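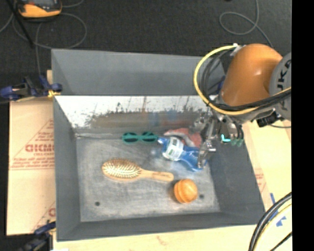
Teal-green sunglasses and a transparent blue bottle in a grey bin.

Gidey founder Bezawit Hadgu hands over the top job and puts her shares into a trust for staff

STURINPORT, November. I'm Bezawit Hadgu, and I've run Gidey since I started it in my aunt's spare room with a borrowed van and a phone that only worked by the window. I've been asked to keep this announcement short and formal. Sorry, it's going to be neither!

I'm stepping down as chief executive at the end of the month. Afia Annan takes over from me, and my shares in the company are going into a trust owned on behalf of everybody who works here. All 678 of them, from the drivers to the finance team upstairs.

Let me go back a bit. I grew up in Flasedow, which you'll only know if you've been stuck behind a tractor on the way to somewhere else. My mum and dad ran a hardware shop there and I was behind the till at ten years old, standing on a crate. Dad bought nails by the sack and sold them by the handful. He knew what every single handful had cost him, and he'd ask me to work it out before he'd let me ring it up. I hated it. I also think it's the best business training I ever had, and I've sat through some very expensive courses since.

I left for Sturinport with £600 and a plan to become a surveyor, which lasted less than a year. What I noticed on building sites was that small builders were always waiting for something. A box of hinges, a length of pipe, the right kind of screw. The big merchants didn't want to bother with orders that size, so I did. My first customer ordered door handles and sent half of them back (they were left-handed, my fault entirely). He still buys from us.

The bit people usually ask me about is Stustetti. That was the old wholesaler on the docks, a much bigger firm than ours, and when it went up for sale I bought it with a loan that kept me awake for the best part of two winters. My bank manager told me it was a brave decision, and he did not mean it kindly. We kept the Stustetti name over the door of the trade counter and we kept the staff too, all 200 of them. Some of them taught me how to run a proper stockroom, and I'm glad I had the sense to listen. Not every call I made was as good. I opened two showrooms selling fancy bathroom taps and closed both, and there's a box of those taps in my garage if anyone wants one.

I've had offers for Gidey over the years, a few of them very large. I did think hard about the last one, I won't pretend I didn't. I went home to Flasedow for the weekend, walked past where the shop used to be (it's a dentist now) and came back knowing I didn't want to sell to somebody who'd never met the people in our depots. The trust took a lot longer to sort out than a sale would have, and our lawyers have been very patient with me.

So, Afia. She joined us on the trade counter, moved into buying, and has been running operations for longer than I care to add up. She argues with me in meetings and she's nearly always prepared better than I am. She wrote a few words for this, which I promised not to edit:

"Bezawit hired me after an interview that was mostly about my Saturday job in a bakery. I've loved working for her, even on the days we disagreed. The first thing I'll be doing is spending time at every depot, early shift included, and hearing what people want from a company they now have a share in. I'm also having her parking space."

Nothing changes for customers. Your account, your prices and your usual contact all stay as they are, and the trade counter still opens at 6.30 in the morning. We have 925 suppliers and I've written to each one separately, so if your letter hasn't turned up, please shout.

As for me, I'll stay on the board without a vote for the first year, mainly to answer questions about where things are kept. I'm also putting some of my own money into evening bookkeeping classes in Flasedow, for anyone who runs a small shop or fancies starting one. The first group begins after Christmas in the school hall, there's no charge, and you don't need any qualifications to come along.

Thank you to everybody who's worked here, bought from us, or lent me a van.

Bezawit Hadgu
Founder, Gidey

Notes for editors

Gidey supplies fixings, fittings and plumbing parts to the building trade from its head office in Sturinport. Stustetti is its trade counter business.

Bezawit Hadgu and Afia Annan are both available for interview. Please ask for the press desk at the Sturinport office. Mornings are best for Afia, and Bezawit will talk to you at pretty much any time.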